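Jewelry box help: where do chains go so they don't knot?

hamutora_jo
Okay, I finally have a real jewelry box and I'm already stuck. It's reddish-brown wood, padded rolls for rings, a cream-white padded tray section. Rings, easy! But I have this one silver chain that turns into a wad every time I put it anywhere. Where would you keep it? 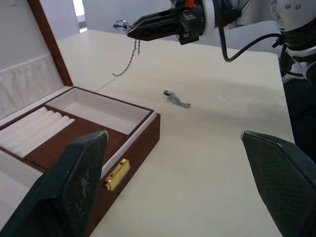

The box and the problem chain

drovura
Lid pocket. That's what it's for. Fasten the clasp first and lay it in flat.

Becerra225
Disagree, sorry. Lid pockets are a trap for chains, they slide to the bottom and you get one big knot by February. I'd use a long compartment if you have one. Also, sort on a bare table, never on a towel. I lost a tiny earring back in terry cloth once and I'm still mad.

hamutora_jo
Ha, no towel here, just the pale tabletop. 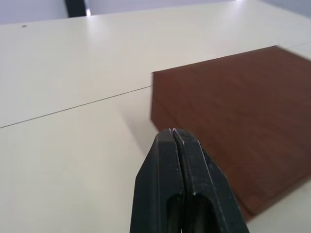
My sorting spot, with the seam that eats earring backs

drovura
Put a strip of tape over that seam while you sort. And I've kept chains in a lid pocket for over 2 years, no big knots. Maybe yours are just very fine, Becerra?

Becerra225
They are very fine, fair enough. Still wouldn't do it. Jo, can you show the inside from above?

hamutora_jo
Sure! The little covered part has a gold-colored handle, which I love way too much. 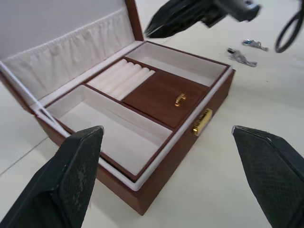
Re: Where do chains go

Becerra225
Long narrow one on the right, that's your chain spot. Stretch it out and leave it alone.

drovura
Pocket! But okay, try his way first.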